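Placa base

La placa base, también llamada placa madre o tarjeta madre, es el circuito impreso principal de un ordenador. En ella se montan o se conectan el procesador, la memoria, las unidades de almacenamiento y las tarjetas de expansión, y por sus pistas circulan tanto los datos como la alimentación eléctrica.

Historia

En los primeros microordenadores los componentes se repartían en varias tarjetas unidas por un panel posterior de conectores. A partir de la década de 1980 se generalizó el diseño de placa única, que abarataba el montaje y reducía el cableado interno. El formato AT dio paso en 1995 al ATX, que reordenó la posición del procesador y agrupó los conectores externos en la parte trasera.

Construcción

El soporte es un laminado de fibra de vidrio y resina epoxi con varias capas de cobre. Las placas sencillas tienen cuatro capas; las destinadas a servidores pueden superar las 8. Sobre la superficie se aplica una máscara de soldadura, tradicionalmente verde - aunque desde los años noventa son habituales otros colores - que protege las pistas de la oxidación y evita puentes entre contactos próximos.

Los condensadores estabilizan la tensión que recibe el procesador. Los electrolíticos de líquido envejecen con el calor, y su hinchazón es una avería conocida en equipos de principios de la década de 2000.
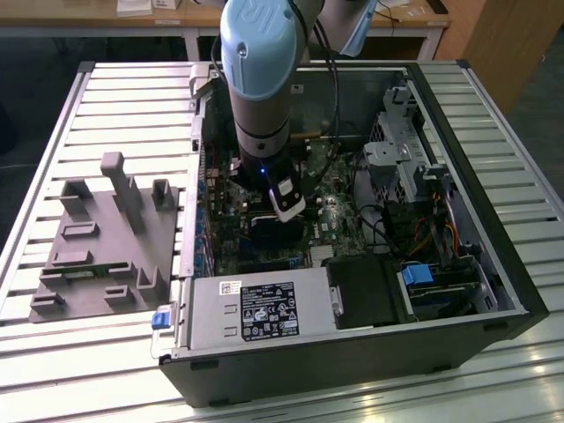 Formatos

El formato determina las dimensiones de la placa y la posición de los tornillos de fijación. Los más extendidos en equipos de sobremesa son ATX, microATX y mini-ITX, este último de 17 centímetros de lado.

Reciclaje

Las placas desechadas contienen cobre, estaño y pequeñas cantidades de oro y paladio. En la Unión Europea su recogida está regulada por la directiva sobre residuos de aparatos eléctricos y electrónicos. La pila de botón que alimenta el reloj interno debe retirarse antes del triturado.

Véase también

Circuito impreso
Fuente de alimentación
Zócalo de CPU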